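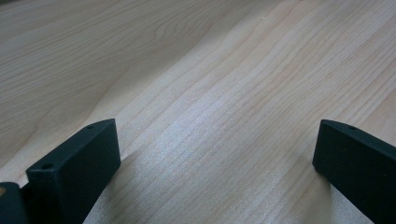 **Progress report 2: hand-held gripper build, Trindo project**
8 December 2022
To: Falcombe Makers' Fund
From: Mirsad Đorđević, Bevbridge Shared Workshop

## Status

The second version of the gripper is assembled and in use on the bench. The first version, reported in April, was retired after the left finger cracked at the lower screw hole. Work is on schedule except for the grip force readout, covered under Open items.

## Changes since the last report

- Both fingers reprinted in a dark matte filament with thicker walls around the screw holes.
- Finger plates kept flat and wide. A curved profile was tried and dropped; it rolled round containers forward out of the grip.
- Trigger linkage shortened by 8 mm. Full opening is unchanged.
- Camera mount moved back so that both fingertips stay in view when the gripper is open.

## Bench trials

Trials are run on the light wooden table in the back bay. The operator starts with the fingers open above the bare surface, approaches the item, closes, lifts, and sets it down again. Items are ordinary kitchen containers. The clear jar of thin, pale yellow slices is the current test item: its wall is smooth and the contents can shift when it tilts.

The log holds 58 trials with the new fingers. Of these, 22 used the jar. Slips on the jar came mostly from closing too high, near the rim -- the operator notes now call for a grip on the straight part of the wall.

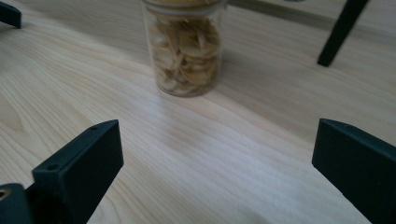 ## Open items

1. Grip force readout. The sensor board from Söderlund arrived with the wrong connector. A replacement is on order.
2. Finger pads. Bare printed plastic is acceptable for boxes and poor on smooth walls. Two pad materials will be compared next.
3. Screw holes. No cracks so far. The fingers will be checked again at 400 closing cycles.

## Budget

Spending is within the approved amount. Filament use was higher than planned -- the curved fingers account for the difference. No change to the grant is requested.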